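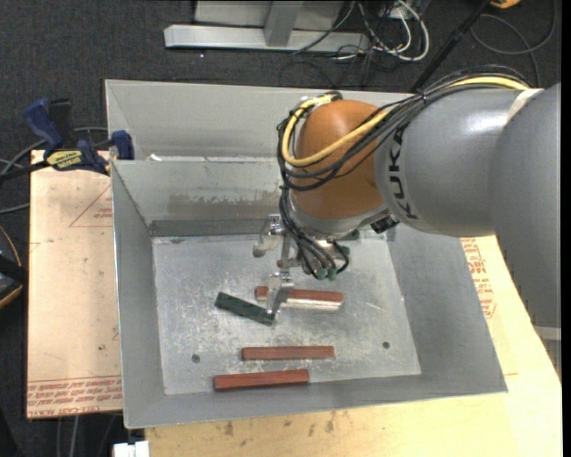

Prillgate, March

Spent the morning at the Ostano open day. They let visitors walk right up to the bin-picking station, so a few notes for those who asked.

The arm is a KUKA, gray and orange, working over a sheet-metal bin with sloping sides. Today's parts were small long blocks, one green and the rest a reddish brown. Four were down on the floor of the bin when I took the picture.

Bin picking is an old problem. Parts land any way they like, some end up next to a wall, and the gripper has to get its fingers around one without shoving its neighbor. Bare scuffed metal underneath doesn't make it easier for the vision side.

The software is called Zeketen. Ostano writes it with Gyamfi, a smaller company that handles the grasp planning. They told us they ran around 2000 picks on it before opening the doors to visitors.

Each demo was 12 picks, then a pause for questions. In the one I timed, it missed 2. Both times it backed off, looked again and went for a different block. The engineer let it run without stepping in.

I asked about the bar clamp on the corner of the bin. Answer: if the bin shifts, the calibration is off and you start over. Fair enough – we do the same at our shop.

No price yet. They want two pilot customers before summer, preferably people sorting small molded parts.

Doors are open again tomorrow until 4 pm. Go early if you want to ask anything – by 11 the line was out to the parking lot.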